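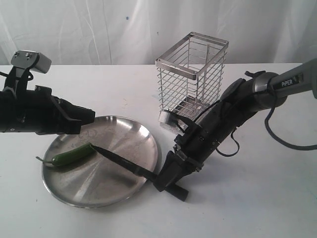
## 8. What a Photograph Can Prove

Most readers trust an old photograph more than an old letter. They shouldn't, at least until they have turned it over and read the back.

Take the Vetholm collection, 302 prints said to show the grain shortage in and near Clestbridge. The catalog gives each print a caption, and the captions are what later writers quote. Who wrote them? For 16 prints the handwriting matches the photographer's. The rest were typed decades later by a clerk who left no notes on sources.

A line of people outside a shop is a line of people. The caption says they are waiting for bread. Perhaps they were. It might also have been market day, or payday, and the print alone can't settle the matter.

Numbers deserve the same doubt. One caption claims that 3,730 families were fed in October. No relief ledger for that month survives, and the figure appears nowhere else before the album was cataloged.

In this chapter you will learn to separate three things that archives often run together: the picture, the caption, and the catalog entry. We begin with the caption, where most of the trouble starts.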